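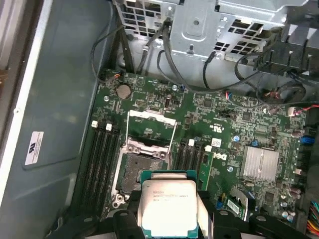 Home | Workshop | Loans | Minutes | Contact

Maihi Computer Reuse Group
Minutes, monthly meeting, May 17, 2025
3 min read

Chair: Aslı Bilgin. Notes: Hernán Correa (typing as we go, sorry for spelling)
Apologies: two, by email
Start 10.10, late, key trouble again

1. Last minutes
March minutes accepted. No April meeting. One fix, the cable donation came from Vendmont, not Grakavier. Hernán to correct on the site.

2. Money
Balance $877. Out since March: $345, mostly thermal paste, wipes, two power supplies and the new parts drawers. Aslı asked if the drawers could of waited. Discussion. They're bought now.
Grakavier invoice still not paid, Hernán to chase the receipt first.

3. Towers
Long item. Main points:
- Grey desktop towers with the green boards and Intel processors to be done first. Parts for those are already sorted.
- Open the load plate fully before a chip goes anywhere near the socket. Lever right back. Had a chip laid on a half open plate in March, got away with it.
- Hold processors by the edges. Straight down, no sliding. Pins are in the socket on these boards, not on the chip, and bent ones are a pain. If you see one bent, stop and tag the board, don't have a go with tweezers.
- Write down what's printed on the lid BEFORE paste goes on. Three machines on the shelf with no processor noted on the card and now someone has to pull the coolers off.
- Memory goes in last. Both banks of slots to be checked for dust. Agreed to buy another can of air.
- Coin batteries: swap every one, or test first? Aslı says swap, they're cheap. Hernán says test, we throw out too many good ones. Vote, test first, under 2.8 V gets swapped. Meter to live in the top drawer and STAY there.
- Front panel wires. Please photograph before unplugging. The colours don't match from one case to the next.

4. Job cards
New cards printed, stack of 600. Old ones can be used as scrap. Last tower booked in was no. 631, so carry on from there, don't restart the numbering. Box for BIOS date added after a request. Box for "smells of smoke" not added, use Other.

5. Bench
Too much stuff left out on Saturdays. Agreed:
- screws in the magnetic dish, not in mugs
- socket covers in the small tub with the lid, we keep running out and you can't send a spare board out without one
- strap on when handling boards, both benches
Someone asked about better lighting over the second bench. Aslı to get a price on an LED strip, nothing over $60 without coming back to the meeting.

6. Requests
Vendmont want eight machines for their homework room. Can do five by end of next month if the memory turns up, rest after. Hernán to tell them that in writing this time.
Single request for a laptop, none ready, on the list.

7. Other business
- Kettle. Leaks. Bring one if you have one.
- Recycling pickup now fortnightly, boards and batteries in seperate crates.
- Query about doing a beginners' session on fitting a processor and cooler. People keen. Use a dead board for practise. Back next meeting with a plan, Aslı.

Actions
Hernán: site correction, Grakavier receipt, letter to Vendmont
Aslı: light price, beginners' session, can of air
Everyone: fill in the cards

Closed 11.35. Next meeting same room, date to be emailed.

4 shares | 2 comments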